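The kitchen is the hardest room

Those who commission machines for domestic work are asked the same question each year: can the machine do the chores yet? The Narneo programme has put that question to its trial partners since it began, and our answer remains a careful one. Some parts of some chores can be done. A whole chore, begun and finished in a home the machine has not met before, is still rare.

Much of the recent progress has been made in simulation. A simulated kitchen costs little to run, and it can be reset in a moment. The Platen group completed 843 attempts at a single clearing task before a physical arm was switched on, and could not have done so in any real flat. We support this way of working. We are less content with how its results are reported. 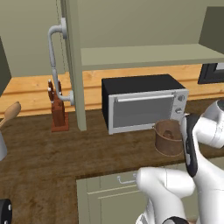
A simulated kitchen worktop, with the arm's gripper beside a small bucket and a toaster oven on the counter.

To a person, moving a small bucket along a counter is hardly a task at all. A machine must decide whether to take it by the thin handle or by the side, and must keep its own elbow clear of the cupboards while it does so. A handle that swings as the bucket is lifted may defeat a grip that was sound a moment earlier. Simulators have improved at such things, but they still treat weight and friction more kindly than a real worktop does.

Shop-floor work is often held up as proof that the problem is nearly solved. The comparison should be made with care. At Karimi, where four arms load trays on a packing line, the trays arrive facing the same way and the floor is kept clear. Homes offer no such order – a worktop on Sunday evening may bear little likeness to the same worktop that morning.

We therefore ask that public claims state three things: the number of attempts, the number of rooms, and how often a person stepped in. A report of 4000 successful lifts in one kitchen tells a housing provider very little. A report from eight kitchens, with the failures included, would tell it a good deal more. Zindix has agreed to publish its next trial on these terms, and we invite other developers to do the same before funding is reviewed in November.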